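第七章　一首歌有几个主人

本章要点
词曲与录音是两样东西
作者、表演者、录音制作者各自拿到什么
分成确认单为什么总在最坏的时候才签
结算单的基本读法
关键术语:音乐作品、录音制品、母带、邻接权、同步许可、预付款、可抵扣费用

前六章里,我们一直很客气地使用"这首歌"三个字,好像大家都知道它指什么。从本章起,这种客气要收回了。在唱片公司的走廊里说"我想用一下这首歌",对方多半会反问:"哪个这首歌?"问话的人没有哲学爱好,他只想知道该把你的邮件转给哪个部门。

先看一个案例。

Shirley Morin 写了一首歌,叫《Grinier》。词是她的,主旋律也是她的,副歌后面那段没有歌词、只有哼唱的部分,则是她和制作人 Sumathi Hegde 在一个星期六下午弄出来的。至于是谁先哼的,两个人后来各有一个版本,两个版本都十分生动,只是主角不同。录音由独立厂牌 Pestedier 出钱,在一间叫 Říha 的录音棚里完成。词曲则交给版权公司 Gullisik 管理。合同一共签了两份,都是 Shirley 签的,签的时候她都很高兴。

歌发行以后不温不火。大半年后,一家做速冻饺子的公司想把它放进广告,并且开出了一个在饺子行业里算得上体面的价钱。Shirley 当即回信说可以。饺子公司的法务也当即回信,问她以什么身份说可以。

这封信她看了很久。她写了这首歌,她唱了这首歌,封面上是她的脸,歌迷在街上喊的是她的名字。她实在想不出自己还缺哪种身份。

答案是缺一种,外加另外一种的一部分。饺子公司需要词曲方面的许可,而这件事她已经交给 Gullisik 代为处理;它还需要录音方面的许可,而录音归 Pestedier。与此同时,Sumathi Hegde 听说了广告的事,写来一封措辞友好的邮件,提到那段哼唱,并且提出自己应当占词曲份额的百分之40。饺子公司想用的,恰好就是那段哼唱。

请读者先不要急着站队。本章读完以后再站,会站得稳一些。

7.1　作品与录音

一首歌被写出来,哪怕只写在餐巾纸上,也可以成为著作权法意义上的音乐作品。它由旋律、和声、歌词之类的东西构成,不需要被任何人唱过。餐巾纸后来被谁擦了嘴,那是证据问题,留待第十一章。

一首歌被唱出来并且录下来,就出现了第二样东西:录音制品,行业里习惯叫母带。"母带"是个怀旧的说法,今天它通常是一个文件,文件名往往叫"最终版"或者"最终版2"。真正的最终版一般叫"这个不改了_新"。

这两样东西可以属于完全不同的人,期限的算法不同,许可的程序不同,钱走的路也不同。同一首作品可以有很多份录音:原唱的、翻唱的、现场的、不插电的,以及选秀节目里把速度放慢一半、加上弦乐、再由评委流泪的那种。每多一份录音,作品还是那一个,录音制品却多了一个,作为词曲作者,你大可以对评委的眼泪心存感激。

为了方便记忆,本书把与词曲有关的一切称为"词曲侧",把与录音有关的一切称为"录音侧"。业内也有人说"版权侧"和"母带侧",听上去好像母带就没有权利似的,做母带生意的人对此似乎并不介意,他们忙着收钱。

还有第三种人容易被忘掉:表演者。唱歌的人对自己的表演享有权利,包括表明身份、保护表演形象不受歪曲,以及许可他人录制等等。表演者权和录音制作者权都属于邻接权,也叫与著作权有关的权利。"邻接"这个词译得相当老实,意思就是住在隔壁。住在隔壁的人日子过得如何,要看具体的法律和合同,也要看墙有多厚。

初学者在这里常犯三种错误。

第一种,以为唱的人就是写的人。听众这样想没有关系,财务这样想就会打错款。

第二种,以为出钱录音的人同时买下了词曲。厂牌的合同里有时确实会夹进这么一条,位置通常在第十几页,字号和前后文一样大,毫无隐藏,只是读到那里的人已经饿了。

第三种,以为只要注明"版权归原作者所有",就等于拿到了许可。这句话在法律上的作用,大致相当于拿走别人的自行车以后,在车座上贴一张纸条,写明自行车归原主所有。 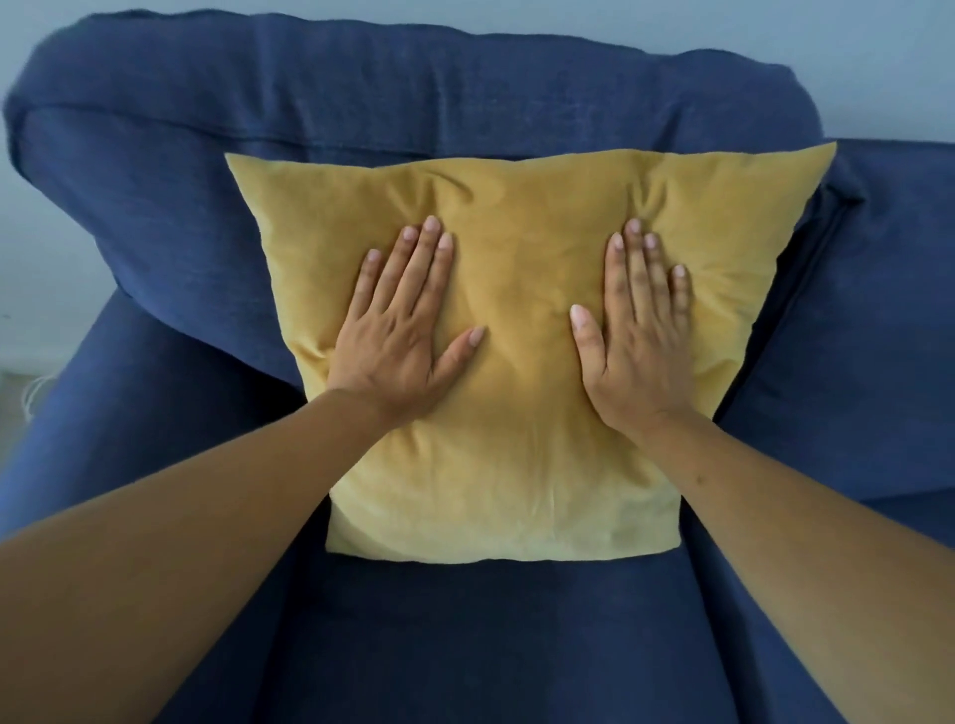

作品和录音难以区分,原因在于听众从来不会把它们分开听。耳机一戴,旋律和嗓音是一起进来的,要求听众在副歌升起的时刻默念"此处涉及两项权利",未免强人所难。课堂上我习惯用家具来解释。一张深蓝色的布面沙发,靠背前面立着一只芥末黄的方靠枕,两只手按在靠枕上。在按的人看来,手底下软不软是一件事;在物权上,沙发和靠枕却完全可以分属两家。沙发好比作品,靠枕好比录音:换一只靠枕,沙发还是那张沙发;而没有沙发,靠枕就得另找地方立着。饺子公司想要的是两样一起搬走,于是它必须敲两扇门。有学生问那两只手算什么,我说算听众,也可以算广告公司,视力气大小而定。

这个比喻不能推得太远。沙发卖掉就只有一个人坐,作品却可以同时许可给许多人使用,这也是为什么有人愿意做版权公司,而较少有人愿意做沙发出租。

7.2　许可的两扇门

把音乐与画面配在一起使用,行业里称为同步使用,需要的许可称为同步许可。中国法律条文里并没有单独叫"同步权"的一项权利,实务中通常要拆成复制、改编、信息网络传播等几项来谈。合同起草人因此喜欢把能想到的权利全部列一遍,末尾再加一个"等",那个"等"字后来会养活不少律师。

词曲侧许可由词曲著作权人或其代理人发出,在我们的案例里是 Gullisik。录音侧许可由录音制品的权利人发出,也就是 Pestedier。两扇门缺一不可。如果只谈下词曲侧,饺子公司可以另请人重新录一版;如果只谈下录音侧,它什么也不能播,只能在会议室里自己听。

实务中,两边的报价常常挂钩,任何一方都不愿意比另一方拿得少。这种做法写进合同,叫最惠待遇条款。它的奇妙之处在于,词曲侧说"我们与录音侧同价",录音侧说"我们与词曲侧同价",双方态度一致,进度为零。打破僵局的通常是买方的播出日期,以及买方手里那份备选歌单。请记住备选歌单这件事。卖方总觉得自己的歌不可替代,而广告导演的电脑里躺着一个文件夹,里面每一首都不可替代。

《Grinier》的两侧最后谈成了同一个价格。至于那段哼唱,麻烦才刚开始。

7.3　谁写了那段哼唱

合作作品的判断,看的是有没有共同创作的意思,以及各人有没有作出创作性的贡献。只提供场地、设备、资金、咖啡或者精神支持的人,不是作者。这句话听起来冷酷,但如果提供咖啡也算创作,全行业的词曲份额早就归楼下那家店了。

制作人的位置尤其尴尬。制作人有时只负责把别人写好的东西录得好听,有时则从一个和弦开始搭起整首歌。两种工作的名片一模一样。在某些以节拍为骨架的音乐类型里,做节拍的人分走相当可观的词曲份额是惯例;在另外一些类型里,同样的要求会让房间安静下来。惯例不能代替法律判断,但惯例决定大家开口时的价码,因此不得不学。

Shirley 的说法是,哼唱的旋律来自主歌的尾句,只是去掉了词。Sumathi 的说法是,去掉词、改掉后半句、换一个落音,那就是新旋律。两人的说法在音乐上都讲得通。录音棚的工程文件里有那天下午的全部试唱,按理可以作证,可惜前两遍试唱时两个人在同时哼。

避免这种局面的工具很便宜,叫分成确认单:一张纸,写明歌名、作者、各人的份额、日期,然后签字。所有教材都会建议创作当天就签,本书也这样建议。所有读者都会点头,然后在创作当天觉得提这件事太伤感情。感情当天确实保住了,它会在歌曲挣钱的那个星期一次性支付。

开口的方式可以很平淡。"我们把单子填一下,免得以后忘了",这句话已经够用。不必解释,也不必先讲一个别人反目的故事。份额暂时谈不拢的,可以先写明哪些部分由谁完成,比例留空,至少保住了事实。只有一样不要做,就是在单子上写"平分",却不写平分给几个人。

Shirley 与 Sumathi 最终是怎样分的,本章末尾的练习会请读者先提出方案。

7.4　钱走哪条路

流媒体平台播放一首歌,产生的钱同样分成两股。一股经由发行方流向录音侧,再按合同分给表演者和制作人;另一股流向词曲侧,经由版权公司或者集体管理组织,分给词曲作者。两股水的粗细通常相差不少,录音侧较粗。词曲作者谈到这一点时语气都不太好,读者以后若在饭局上遇到,建议改聊天气。

两股水的速度也不一样。有的按月,有的按季,有的要等到境外的款项绕完一圈。作者收到的某笔钱对应的可能是很久以前的播放,那时候他还没有染头发。

《Grinier》发行后的第一个季度,Pestedier 寄来一份结算单,共1,334行。每一行是一个平台、一个地区和一个数额,其中大多数数额在小数点后面第三位才开始有内容。全部加起来,是772欧元。Shirley 先看的是第一页,那一页上的钱买不到一个三明治,她因此难过了一整天,直到有人告诉她还有后面几十页。她高兴起来,翻到最后一页,看见一项"可抵扣推广费用",159欧元。

可抵扣费用,是厂牌先行垫付、再从艺人应得收入里扣回的支出。录音费、混音费、拍摄费、推广费,都可能列入其中,具体列哪些,全看合同。预付款也是同一个道理:它名义上是厂牌付给艺人的钱,实际上是艺人未来收入的提前到账,没有收回之前,艺人在结算单上的应付数字是零。很多新人把预付款当作奖金花掉,随后花几年时间研究那个零。

这里有一个值得停下来看的细节。推广费从哪里扣,先扣还是后扣,结果差别很大。从总收入中先扣,再按比例分,等于双方共同承担;先按比例分,再从艺人那一份里扣,等于艺人独自承担。合同里的差别可能只是两个分句的先后。语文老师强调语序重要,多半没有想到会在这里应验。

另一个细节是,录音侧的费用不应当从词曲侧的收入里扣。如果两份合同签给同一家公司或者关联公司,就要留意有没有"交叉抵扣"的条款。它的效果是把两股水接进同一个池子,好让池底的窟窿有更多水可漏。Shirley 的词曲交给了 Gullisik,录音归 Pestedier,两家互不相干,这一点她做对了。问她当初为什么这样安排,她说是两家公司请吃饭的日子刚好错开。

7.5　读结算单的次序

拿到结算单,建议先看结算期间,再看合计,然后看扣除项,最后才回到明细。从第一行开始读的人很少能读到扣除项,他们通常在某个人口不多、却对自己格外忠诚的国家那里停下来,感动许久。

看明细时,留意有没有缺席的平台和地区,有没有同一首歌以两种拼法出现。歌名带变音符号或者外文的,尤其要查。《Grinier》有一部分播放登记在《Grinnier》名下,多出来的那个字母在系统里独自生活了两个季度,也积攒了自己的收入,只是没有人去领。

发现差错,应当以书面形式提出,写明期间、曲目和行号。多数合同规定了提出异议的期限,过期视为认可。至于审计权,第九章再讲,那一章比较长,请带水。

讨论与练习

一、根据7.3节的事实,为 Shirley Morin 和 Sumathi Hegde 各写一份主张,每份不超过一页。写完以后交换立场,再写一遍。两遍写得同样理直气壮的,可以考虑从事律师工作。

二、假设饺子公司只谈下词曲侧许可,决定自己重新录制,并且要求歌手"尽量唱得像原唱"。列出可能出现的问题,以及你会建议它找哪几方谈。

三、起草一份分成确认单。要求一位没有学过法律的鼓手能够在两分钟内读完并且愿意签字。

四、把7.4节中的推广费分别按"先扣后分"和"先分后扣"计算,艺人比例请自行设定。比较两种结果,并说明你若代表 Pestedier,会怎样解释自己选择的那一种。

五、找一首你熟悉的歌,查明词曲作者、表演者和录音制品的权利人。查不到的部分如实写"查不到",并且记录你为此花了多长时间。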